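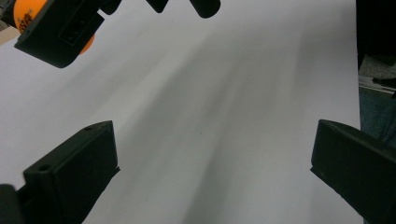 The Isley Community Recreation Center will open its fall table tennis program in September, with registration for all age groups now under way. The program moves this year to the second-floor activity room, where four new tables have been installed and the lighting has been replaced. Players will use orange balls in all sessions, and participants who bring their own equipment are asked to bring the same color so that play at neighboring tables is not confused. Sheets of plain white paper will be available at the front desk for families who wish to help make bracket posters for the opening tournament.

The center recorded 3,021 visits to its table games last year, the highest figure since the program began. Of those, 700 were made by players under the age of 16. The new room allows the center to offer a separate beginner session for that group, which previously shared its time with the adult league.

"Families have asked us for an earlier session for several years," said Deolinda Torres, program supervisor. "The room was the obstacle. Now that we have the space, children can learn to serve and return at their own pace and still be home in time for dinner."

Beginner sessions will start at 4:30 p.m. and adult open play at 6:30 p.m. League matches will follow the adult session twice a month. Paddles may be borrowed at no charge with a center membership card. Shoes with non-marking soles are required, and food is not permitted in the activity room.

The opening tournament will be played in three divisions and is limited to 53 entries. Visiting players from the Bremine and Somogyi centers have been invited to take part. Entry forms must be returned to the front desk before the end of the first week of the program. Late entries will be placed on a waiting list – no exceptions will be made for league members.

The adult league closed last season with 117 registered players. Returning members keep their division placement but must renew their registration in person. New members will be placed after a short series of practice games.

Parking is available in the Iva Street lot after 4 p.m. The main entrance will remain open during construction of the new ramp, and visitors who need step-free access should use the east door.

Last updated: 9:40 a.m.

Shares: 14 | Comments: 2

Contact the Center | Copyright Isley Community Recreation Center | Back to top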